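Speaking at a staff conference, script or notes?

Halima Onyeka
26/08/2025

I have been asked to speak at our company conference in September. I work for Trirnell and I normally talk to my own team of six, so this is a big step up. The organisers expect 190 people. My slot is 15 minutes with five minutes of questions after it.

I have written the whole thing out and it comes to 3743 words. When I read it aloud at home I ran well over time, and I sounded like I was reading. I tried learning it by heart and lost my place on page 2.

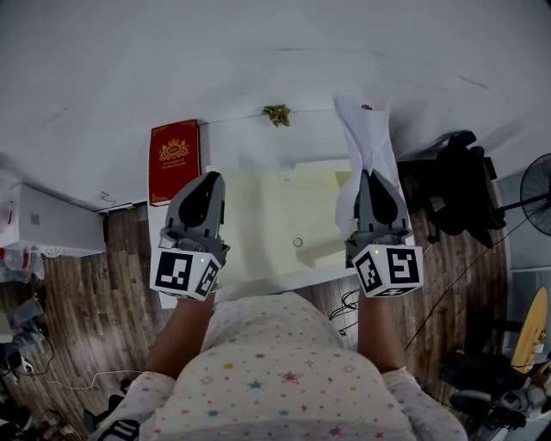
My manager says to use cue cards. A colleague says to read it and not worry. I'd like to know what people here do, and how they cope with questions at the end. I would also welcome any advice on what to wear, as the invitation only says "casual".

Soo-ah Jeon

3743 words is too long for 15 minutes whatever method you use. At a steady pace you want something like half that. Cut it first, then decide about notes.

I write a full script, read it aloud a few times, then reduce it to one card per section. Each card has a heading and the first sentence of that section written out in full. The first sentence is the part I forget under pressure, and once I have said it the rest follows. Number the cards in case you drop them. Learn your opening and your last paragraph properly and leave the middle loose.

For questions, repeat each one back before you answer. The people at the rear won't have heard it, and it gives you a few seconds to think. If you don't know, say so and offer to email them. 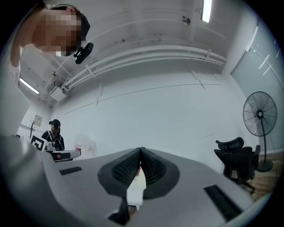

On clothes, wear something you have already worn for a full day at work. New shoes are a bad idea. Check where a clip-on microphone would go, as a thin, loose top tends to sag under it. Leave hats at home even if the dress code is casual. A dark cap with a brim, pulled over the head like the one in the photo, puts your eyes in shadow under stage lights, and people find it harder to follow a speaker when they can't see the eyes. Tie long hair back if it touches the microphone.

Osaze Olaniyan

Just read it. Plenty of people do and it's fine. Print it large, double spaced, and look up at the end of each paragraph.

Niall MacLeish

Agree with Soo-ah about cutting. Also ask for ten minutes in the room beforehand with the microphone switched on. I spoke at Onuteo last year and hadn't done this, and the lectern was too low for me to read my notes.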